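How to Set Up a Roller Rack for Picking Crates

July 15, 2024
By Zodwa Mahlangu
2 min read

I love a good roller rack! If you pack small goods out of open crates, a sloped track that brings the next one down to your hands will change your whole day. We put ours in at the Virnham packing room in March, and I've been fiddling with it happily ever since.

Start with the crates. Pick one style and stick to it, because mixed bases catch on the rollers and you end up with a jam halfway down the lane. Ours are blue plastic with a thick rim and ribbed sides. Blue is great under red goods, you can spot the last couple of pieces from across the room.
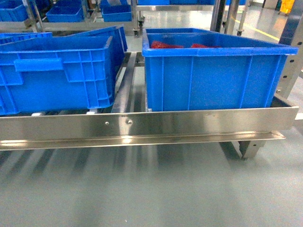 Next, set the slope. Raise the back a little at a time and send a crate down after every change, first empty, then with your usual load. You want it to roll on its own and come to rest gently against the front rail. If it bangs, drop the back a notch and try again.

Now load from the rear:

Put the oldest stock in first so it reaches the front first.
Keep each crate square to the rail. A twisted one holds up everything behind it.
Leave a gap between lanes wide enough for your hand.
Stop well short of the rim. Mesh bundles love to snag on the crate behind.

When a crate gets low, slide what's left to one spot near the back wall so it's easy to grab (this tiny habit saves so much rummaging!). 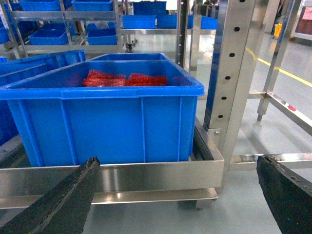 Wipe the rails down with a dry cloth whenever you change stock, and spin the rollers by hand while you're there. A sticky one usually has a bit of thread or label wound around the axle. Tweezers get it out beautifully.

Next time I'll cover lane labels, including the clip-on holders I've been trying out on the long rack.

Contact: Zodwa at the Virnham packing room | © 2024 Grestodik | Back to top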